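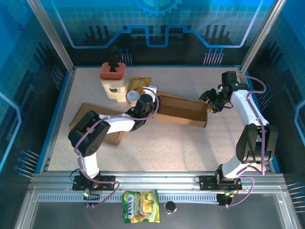

Chapter 4
Packing a Mixed Box

I packed my first mixed box when I was 17, in the back room of a gift shop in Gurville, and I did a terrible job of it. A mug, two bags of chips, a jar of mustard and a candle, all going to somebody's aunt. I put the mug in first because it was closest to my hand. Then the jar went on top of the mug, then the chips went wherever they would go, and I taped the whole thing shut feeling very pleased with myself. The aunt got one mug handle, one mug without a handle, and a lot of crumbs!

I tell that story at the start of this chapter every time I teach it, and people always laugh, and then half of them go and pack their first practice box in exactly the same order. So don't feel bad if you do too. Up to now we've only dealt with boxes full of one kind of thing (Chapter 2 was all books, Chapter 3 was all bottles). When everything in a box is the same, you solve the problem once and repeat it. A mixed box is different every time, and that's why I like it so much.

What makes a box "mixed"

I call a box mixed when the things in it need different kinds of care. Three paperbacks and a notebook are four different items, but they all travel the same way, so that's still a Chapter 2 box. Put a ceramic pot and a bag of snacks together and you have a mixed box, even with just the two of them. The pot can take a fair amount of squeezing and hates a knock. The snack bag doesn't mind a knock at all, but lean on it and you've got dust.

Most of what we'll pack in this chapter comes from the kitchen, partly because kitchen things are so badly matched and partly because you probably have them at home already. Get out a few before you read on: something ceramic, a bag or two of snacks, a small jar with a screw cap, a cup with a lid. You'll also want a box and a flat piece of spare cardboard. Keep the cardboard! People throw it away with the rest of the recycling, and then on page 30 of their moving-day to-do list they're hunting for something to put between the plates and the pans.

Lay it out first

Before anything goes in the box, I put everything out on the table next to it. I know this sounds like a waste of table. The packers I trained with at Finlow did it for every order, though, and they could close 200 boxes in a shift, so I stopped arguing pretty quickly. With the lot in front of you, you can pick things up, feel how heavy they are, and notice that the cup lid is only pushed on and that the tall thing is taller than the box.

That last one catches everybody. A utensil holder on its own is an easy, chunky shape – a utensil holder with something standing up in it is a whole other size. Take the tall piece out, wrap it, and lay it along the side of the box. Same with loose lids. Wrap the lid by itself, wrap the pot by itself, and let them ride next to each other with some paper between.

Heavy, hollow, soft

Once it's all laid out, I sort it into three groups in my head. Heavy things go on the floor of the box. Hollow things (cups, pots, anything with air inside) get stuffed with paper and then stood on the floor as well, if there's room. Soft things go in last. Snack bags are soft for our purposes, even the crunchy ones, and they go right at the top with nothing over them except a sheet of light paper.

The flat cardboard goes in the middle, between the jars and whatever sits over them. Cut it a little smaller than the box so it drops in without bending. At the Vestthorpe warehouse they called this sheet "the shelf," and I've never come up with a better name, so that's what I'll call it from now on.

Try it now

Give yourself 10 minutes with the things you collected. Close the box, tip it gently to one side, and listen. If something slides, open it up and find out what. Write down the order you packed in, as we'll need your list for the Mustonen method in Section 4.1.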